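The Gape

The complaint reached Ritu Chauhan on 6th January, attached to a form designed for plumbing. Under Nature of Fault someone had typed: vase falls over. Under Location they had typed: Lekirov House, ground floor, long table. Under Frequency they had put a tick, although the form asked for a number.

Ritu wrote the room notes for Grovetov, which managed 49 furnished rooms let for meetings and study. Each note covered one thing that could be done wrongly by a person who had not been shown how. Note 9 was the blinds. Note 24 was the folding of table covers. There was no note for flowers. In December the flowers had been brought in by a florist, and in January they were not, and the work had passed to whoever opened the building.

She took the early train to Lekirov with a steel rule, a kitchen scale and a notebook. The vase was a Stuvent, from a range called the Gape. According to the supplier's sheet the name referred to the mouth, which had the same bore as the base. She measured it and found this to be correct.

The top of the long table was level in both directions. She tested it with a glass marble from her coat pocket and the marble stayed where it was put. She wrote: table not at fault.

She then wrote a title, Note 223: Tulips, Placing Of, and began at the beginning.
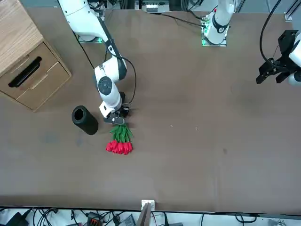

A note must start from a known position. Ritu's practice was to lay out all the parts as a tired person would find them, and only then decide on the first instruction. The tulips went down on the brown tabletop in one bundle, the red heads fanned at one end and the stems gathered at the other. The black vase went a short distance away with nothing in it. The wooden cabinet had two drawers, and she opened the upper one in case it held scissors. It held a tape dispenser and the instructions for a kettle the building no longer owned. She put both back and wrote: bring scissors.

The first draft ran as follows.

1. Lay the stems together so that the cut ends are level.
2. Hold the bundle below the lowest flower. Do not hold it by the flowers.
3. Steady the vase with the other hand.
4. Lower the stems until they touch the base of the vase.
5. Let go of the flowers before letting go of the vase.

She read it through and considered step 5. It was the only step that dealt with the complaint. It assumed that the vase went over during the placing, through haste, and that a person with both hands occupied in the right order would have no difficulty. The form did not say this. The form said that the vase fell over, which could be read as a habit of the vase.

She weighed the vase. She weighed the tulips. She did a sum in the notebook, taking the flowers as a single load at the height of the rim, and then did it again with the load moved outward by the width of a hand, since tulips lean. In the first case the vase had a fair margin. In the second it had very little. She underlined the second answer and wrote beside it: depends on the flowers.

It was at this point that she remembered her mother's kitchen, in which a jar of tulips had stood on the draining board every spring, leaning a little further each day towards the window. Her mother turned the jar half round each morning. Ritu had taken this for fussing. She had been eleven or twelve, and had once asked why the jar could not be left alone, and her mother had said, quite mildly, that it would go over.

Ritu looked at the sum again. She added a line to the draft.

6. Each morning, turn the vase half round.

It needed a reason, by the house rules, and the reason had to fit on one line. She tried "to even the load" and "to correct for growth towards light". Tulips went on growing after they were cut. She had known that for years and had never had a form to enter it on. She left the reason blank and carried on to the section headed Faults.

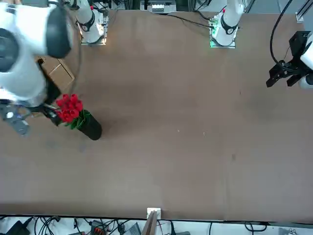 The Faults section was the part of a note that people read, generally while the fault was in progress. For that reason she kept the sentences short and put the urgent ones first.

If the vase goes over, stand it up. Do not pull the flowers out first. Take the vase by its base and bring the whole thing upright together. Move papers. Dry the table along the grain. Check the rim for chips with a cloth and not with a finger.

If the vase goes over a second time, shorten the stems.

If the vase goes over a third time, she wrote, and stopped. There was a standard ending for third occurrences, which was to report the matter to the office. The office was Ritu. She pictured the form arriving again, with the tick in the box for Frequency, and herself taking it out of the tray and putting it down on her desk beside the telephone.

She crossed out the third line and replaced it with: use a heavier vase. Then she checked the price list. Stuvent made a heavier vase. It cost more than the allowance for flowers at Lekirov House for the quarter, and it was available in black.

She put the scale in her bag and went over the draft once more at the end of the table. Steps 1 to 5 could stand. The Faults section could stand, with one comma removed. Step 6 still had no reason after it. A reviewer at Grovetov would send it back, since an instruction without a reason was classed as a preference, and preferences were not numbered.

At the station she had a while to wait – the next train was running late – so she rang her mother, who was out, and then rang her again from the carriage.

"Half round," her mother said. "Or a bit less. You look at it and see which way it wants to go."

Ritu asked her to say the last part again, and wrote it down after step 6. It came to one line exactly. She filed the note the same evening with the plumbing form attached, and where the form asked for Parts Required she entered one pair of scissors.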